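4.3 Recording paper-handling episodes

This section covers recording with both arms of the Tranis station. Complete the joint check in 4.2 first. The task used throughout is the square fold, task code 421 in the Karaki task list.

Caution: Keep hands out of the reach of both arms while the follow switch is on. The stop button must be within reach of the operator at all times.

Preparing the table

1. Lay one sheet of paper flat between the two arms. Sheets that have been folded before may be used if they lie flat.

2. Keep the near part of the table clear of anything that is not part of the task. Objects on the far part may stay where they are. Do not tidy them between episodes of the same set.

3. Set the room lights and leave them alone until the set is complete. Sets recorded after dark are accepted. Enter "night" in the light field.

4. Open the Dakura recorder and load the task code. The episode counter should read zero.

Start position

5. Bring both grippers down over the sheet, one towards the upper left edge and the other over the right half. Hold still until the recorder shows READY.

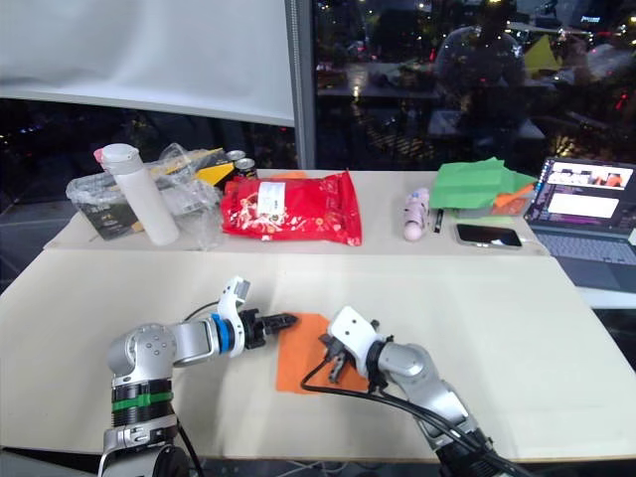 Note: Gripper cables may rest on the paper. If a cable drags the sheet when the arm moves, stop, re-route the cable along the arm and discard the episode.

Recording

6. Press the left pedal to start. Wait 2 seconds before moving either arm.

7. Carry out the fold at an even speed. Small corrections are wanted and should be left in. If the sheet slips, recover it with the arms and carry on.

8. Open both grippers, lift them clear of the sheet and press the left pedal again to stop. Episodes longer than 28 seconds are marked for review.

9. Press the right pedal to discard a bad episode. Discard only for a dragged cable, a torn sheet or a hand in view. A failed fold is kept and labelled FAIL.

10. Replace the sheet and turn it slightly from its last position. Repeat from step 5 until the set holds 40 episodes.

Note: A full set takes up almost all of the free space on the standard drive. Copy it to the Lustside server before starting another. Requests for new task codes go to Randa Nassar.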